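Perkthorpe Bin Room Notes

A README for the storage room, its shelves and the folder of lists that goes with them 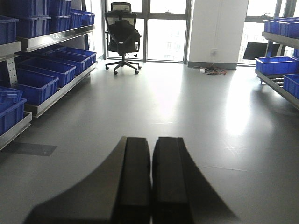

Keeping small stock in open bins is an old habit, and this folder is our attempt to write down how we do it at Perkthorpe so that the next person who opens the files (or the door!) doesn't have to start from scratch. The room is laid out the way many parts rooms are, with bins along the sides and a clear floor to walk on. The shelves on the left are metal and sloped, stepping down toward the floor, with a raised silver lip along each one, and the bins are blue, open-topped and ribbed on the sides. We settled on open tops early, and I would make the same choice again, as I do love being able to look straight into a bin without lifting a lid.

## What is in the folder

There are 4 lists, kept as plain text so they open anywhere:

- bins.txt, one line per bin, with its code and home shelf
- contents.txt, what each bin is meant to hold
- moves.txt, a running log of anything that changed places
- words.txt, the names we use for things

## How the bins are named

Every code has a letter for the side of the room, a number for the tier and a number for the place along the tier, counted from the door. So L-2-3 is left side, middle tier, third place. Tier 1 is the top. I know plenty of people would start from the bottom, and we did talk about it for far longer than the question deserved, but the first list was already typed up with the top as 1 and so it stayed.

A bin keeps its code only while it stays in its place. If you carry it across the room and leave it there, it takes the code of its new home, and the move goes in moves.txt. When one bin is stacked on another, the upper one gets a "b" on the end. Small bins and large bins are named the same way, with the size in its own column.

The longest list has 80 lines, and 54 of them have been checked against the shelves. The rest are marked "open" in the last column. Most of the open ones are bins of mixed fittings from the Alcaraz order, which came all jumbled together and are being sorted a handful at a time.

## Words we use

- Tier: one level of shelving, end to end
- Lip: the raised edge along the front of a shelf
- Home: the place a bin goes back to
- Loose bin: a bin with no home yet
- Rorkatitz: our name for the yearly sort-out in June, when everything comes down and gets wiped

## Little house rules

Push a bin back until it sits squarely behind the lip. Put heavy things low. Don't fill past the rim, however tempting it is with foam and packing paper. Keep the floor clear for walking; if you have to set a bin down, pick a spot close to the shelf it came from and put it back before lunch.

## Known gaps

5 lines in contents.txt still say "misc". I am sorry about those, they were typed by me at the end of a long afternoon. The size column is only small, medium or large, with no measurements, and a medium on one list may be a large on another. Weights were never recorded. If you fix any of it, write a line in moves.txt as well, even if nothing moved, so there is one place to look for changes.

Corrections and friendly grumbles are both welcome.

5 comments · 4 shares

Contact the Perkthorpe bin room | © Perkthorpe | Back to top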